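Search this list
Enter keywords
Go

Subject: Re: paper tops and tape grids, how often do you redo yours?

Hi all,

Sorry for the slow answer, I've been living under our table for most of the week. Quoting the bit I'm replying to:

> We have a two-arm tabletop cell, fruit and dishes mostly, and our
> brown paper is getting tatty. The tape grid is lifting at the
> crossings and one gripper has already caught a corner. Do you
> replace the whole thing or patch it? And do you re-teach
> afterward, or trust that the new grid landed where the old one
> was? Also, any advice on the wrist cable would be great. Ours
> keeps creeping toward the joint.
>
> We're on the Laro cart, same as the one in the Vurkance group, if
> that helps.

OK so, patch or replace. We patched from September until last week and I wish we'd stopped sooner. Every patch is a little ridge, and a strawberry that sits on a ridge doesn't sit where you think it does (round things roll, who knew). So we pulled the whole sheet up, wiped the board down, and laid new paper in one piece. If yours is anything like ours you'll find a lot of old tape crumbs under there. Scrape them off! I used a plastic card and it took most of an hour.

For the tape I go the long way first, far side to near side, all the strips in that direction, and then the cross strips on top. That way there's only ever one kind of overlap and you know which way the edges face. Rub the crossings down hard with the back of a spoon. At the spot we use as our home mark, I add a couple of short pieces at an angle so it makes a little star. You can find it from any side of the table without counting squares, and when somebody says "left of the star" we all look at the same place.

Do NOT trust that the new grid landed where the old one was. Mine was off by 12 mm at the far end, and I had been so careful. What I do now is put the arm in its parked pose first, bring the fingertips down slowly over the star, and only then mark the paper. So the arm tells the tape where to go. Then the second arm does the same spot by itself, and if the two of them disagree by more than 2 mm I go and look at the base bolts before I touch anything in software. Ours had one bolt on a mounting plate that I could turn with my fingers. I felt pretty silly, I'd spent a whole morning blaming the calibration file.

Speed, while you're checking: keep it low. I run the touch-down moves on the slowest setting on the pendant and keep the red button side toward me. Both pendants, if you have two. Put them where you can reach them without leaning over the table, and get the tape rolls and bottles and so on out from between them if you can. (I'm bad at this. It all drifts back.)

Wrist cable: yes, ours crept too. What fixed it for us was tying it down along the big tube and leaving a free loop at the wrist, big enough that you can swing the last joint all the way both directions by hand with the arm powered off and the cable never goes tight. If it rubs at the joint housing, wrap the housing, and check the wrap whenever you do the paper. We log it as step 500 in the Buvo sheet, right after the gripper check, only so it has a number and gets ticked off. Don't use zip ties near the joint, use the soft hook-and-loop kind. I've nicked one cable cutting a zip tie off and I don't want to do it again.

Gripper check is quick. Jaws open, jaws closed, look at the tips from the side. If one finger touches the paper before the other, the wrist is tilted and your strawberry grasps are going to be bad no matter what else you do. Strawberries show it first, then the small end of the bananas. The apple forgives everything.

After all that I set out the same things every time, basket with the apple and bananas, the plate, strawberries, and run the slow pass before I let anyone do a real session. The Þrastardóttir notes say to do the slow pass with an empty table and I tried that, but it never caught anything for me. With the basket out you find out right away if your clearance height is wrong, because the rim is the tallest thing there and a banana sticks up past it.

Oh, and save the old offsets before you overwrite them. We keep ours under job 1104 with the date of the paper change in the comment line. If the new numbers look crazy you'll want something to compare with.

Our table, paper side up:
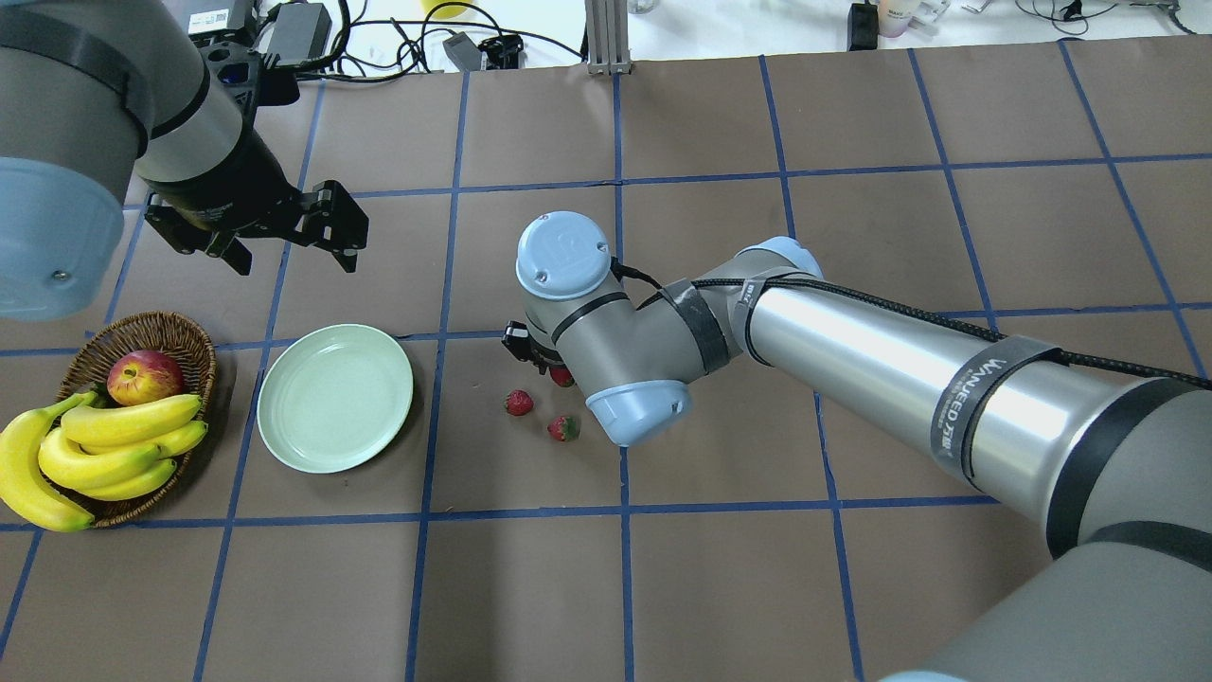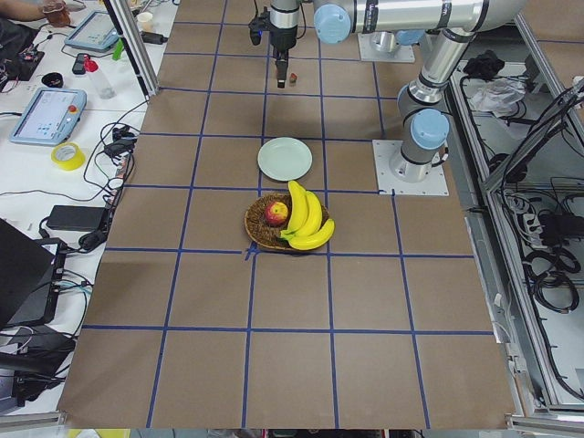
Posted to the list by the Laro cart keeper, December 1, 2023

One more thing I forgot. If your paper comes on a roll, cut it the night before and leave it flat under something heavy. Mine had a curl in it and the near edge kept lifting until I gave up and taped it under the board. If anybody has found a paper that doesn't curl, please tell me what it is, and if it comes in brown even better, our thresholds are all set for brown.

Let me know how the bolts look on yours!

Recent in this list
Re: Buvo sheet, which steps can be skipped on a short day
Soft jaws for berries, second try
Pendant screen goes pale after a restart
Vurkance cart: wheels locked or feet down?
Re: Re: where do you keep your spare cables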